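Review: the Gimberg home projector, after one winter of films

I bought the Gimberg projector in May, when our old television stopped showing the colour red. My wife wanted a new television. I wanted to see films on a wall, as we did at my uncle's house when I was a boy, so we agreed that I could try it until spring and then she would decide. I write this review for people who like to watch films at home and do not know much about equipment, because I was also such a person.

The price was 706 dollars from a shop called Osman. It came with a remote control, a power cable that is too short, and a thin book of instructions in many languages. The English part is not very clear. I read the German part also and it is a little better, but it describes a button that my model does not have.

Setting it up took me most of one evening. You put the projector on a shelf or a low table, point it to the wall, and turn a small wheel until the letters are sharp. There is an automatic focus too. It works well when the room is dark and badly when somebody leaves the kitchen light on. After some weeks I stopped using it and did everything with the wheel.

The picture is what I want to praise first. Our wall is painted plain white, nothing special, and the image we use is 83 inches from corner to corner. Old films look wonderful at this size. We started with Flundside, a slow family drama about two brothers who run a ferry, and I had seen it before only on a small screen. There is a long part in the fog where almost nothing happens, and I had always found it boring. On the wall I could see the older brother standing far back near the rail for the whole conversation. I had never noticed him there!

Newer films are also good, but with dark ones you must be patient. Black is more like a deep grey, and in night scenes the faces can disappear if the curtains are not properly closed. In our summer, when the sun stays up late, we could not begin before nine in the evening. If you have small children who want cartoons in the afternoon, I would not recommend this model to you.
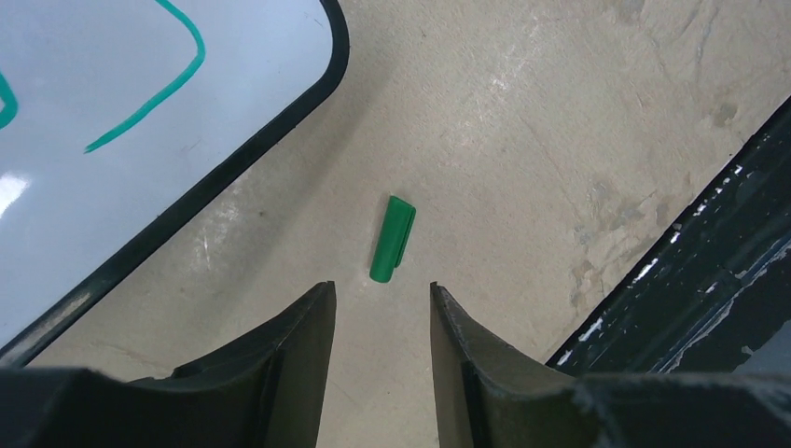
The sound is the weak side. There are 2 speakers inside, and they are fine for talking but thin for music. During a concert film my neighbour Pascal Kröger, who plays cello and is honest about such things, asked me politely if the projector was broken. We now connect it to a separate speaker from Odora, which I already owned. The cable connection has no delay. The wireless connection does have one, small, but once you have seen the lips move before the voice you cannot forget it.

The fan is another matter. In the normal mode it makes a soft noise like a refrigerator, and after ten minutes I do not hear it. In the bright mode it is much louder, and in a quiet film it is annoying — my wife calls it the hair dryer. We use the normal mode nearly always.

I had one problem with the menu. Every time the power was cut completely, it forgot my picture settings and went back to a very blue colour. I wrote to Gimberg and received an answer after 2 weeks with a link to new software. The installation was simple and the settings now stay where I put them, although the clock is still wrong.

Would I buy it again? For films in the evening, yes. For the news, for sport in daylight, or for a family where everybody comes and goes and turns on lamps, a normal television is easier and costs less trouble. My wife has decided that the projector may stay, but she would also like a small television for the kitchen, and we are looking at prices now.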